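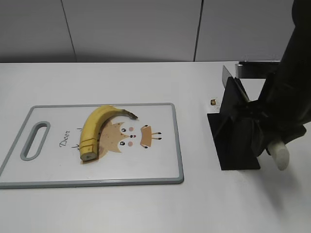

Abbildung 2: Arbeitsplatz mit Schneidbrett, Banane und Greifer. Am unteren Ende der Banane ist ein kurzes Stück abgetrennt, die Schnittfläche zeigt nach vorn.

4 Versuchsaufbau und Datenerhebung

4.1 Arbeitsplatz

Das Projekt Millex wurde als zweisemestriges Studierendenprojekt im Masterstudiengang durchgeführt. Die Aufgabe lautete, eine Schneidbewegung aus Vorführungen zu lernen und auf Obst unterschiedlicher Krümmung zu übertragen. Sämtliche Versuche fanden an einem Tisch mit weißer Oberfläche statt (Abbildung 2). Die Kamera ist fest montiert und wurde nach der ersten Kalibrierung im November nicht mehr bewegt.

Als Unterlage dient ein handelsübliches weißes Kunststoffbrett mit Griffloch und aufgedrucktem Hirschmotif samt Schriftzug „Deer“. Ein einfarbiges Brett hätte die Segmentierung erleichtert. Die Gruppe entschied sich trotzdem für das bedruckte, um das Verfahren nicht auf einen idealen Hintergrund abzustimmen. Die Brauntöne des Drucks liegen im Farbraum nahe an den Flecken reifer Bananenschalen, was in der Auswertung gesondert betrachtet wird (Abschnitt 5.3).

4.2 Ablauf einer Vorführung

Die Banane wird ungeschält aufgelegt. Lage und Drehung werden vor jedem Durchgang verändert, wobei die Frucht vollständig auf dem Brett liegen muss. Eine Studentin oder ein Student führt den Arm über die Fernsteuerung Kosero an die Frucht heran, setzt einen Schnitt und fährt den Arm anschließend zur Seite. Ein Durchgang gilt als vollständig, wenn der Schnitt die Schale auf ganzer Breite durchtrennt. Ob das Segment danach verrutscht, wird protokolliert, führt aber nicht zum Ausschluss.

Insgesamt wurden 1.411 Vorführungen aufgezeichnet. Davon entfielen 616 auf einen ersten Block, in dem die Schnittposition vorgegeben war. Im zweiten Block durften die Bedienenden die Position frei wählen. An der Erhebung waren 16 Studierende beteiligt, die vorab eine Einweisung in Arbeitssicherheit und Notabschaltung erhielten. Durchgänge mit ausgelöster Notabschaltung sind in den genannten Zahlen nicht enthalten.

4.3 Aufbereitung der Daten

Gelenkwinkel, Greiferzustand und Kamerabild wurden mit gemeinsamem Zeitstempel gespeichert. Die Bilder wurden auf das Brett und den angrenzenden Tischbereich zugeschnitten. Für die Bestimmung der Schnittfläche wird die Helligkeit des Fruchtfleischs gegen die der Schale abgegrenzt. Schwierig sind Ansichten, in denen die Schnittfläche von der Kamera weg zeigt. Sie wurden von Hand annotiert, jeweils durch zwei Personen unabhängig voneinander. Bei Abweichungen entschied eine gemeinsame Durchsicht.

Ein zweites Problem betrifft kleine Teile auf der Tischfläche. In Abbildung 2 liegt links neben dem Greifer ein kleines braunes Objekt. Der Segmentierer ordnete solche Stellen anfangs der Frucht zu. Nach Einführung einer Mindestgröße traten diese Zuordnungen nur noch vereinzelt auf. Die betroffenen Bilder blieben im Datensatz.

4.4 Einschränkungen

Die Beleuchtung wurde nicht variiert. Aussagen über andere Lichtverhältnisse sind damit nicht möglich. Auch wurde nur ein einziges Brett verwendet. Eine Wiederholung mit wechselnden Unterlagen ist für den folgenden Jahrgang vorgesehen.

Zuletzt aktualisiert: 22. Juni 2020
Seite drucken | Per E-Mail versenden

Verwandte Beiträge
Kosero: Fernsteuerung für Lehrveranstaltungen mit Roboterarmen
Nuttall: Annotation von Schnittflächen in Einzelbildern
Projektbericht Jelanside: Greifen weicher Lebensmittel im Studierendenlabor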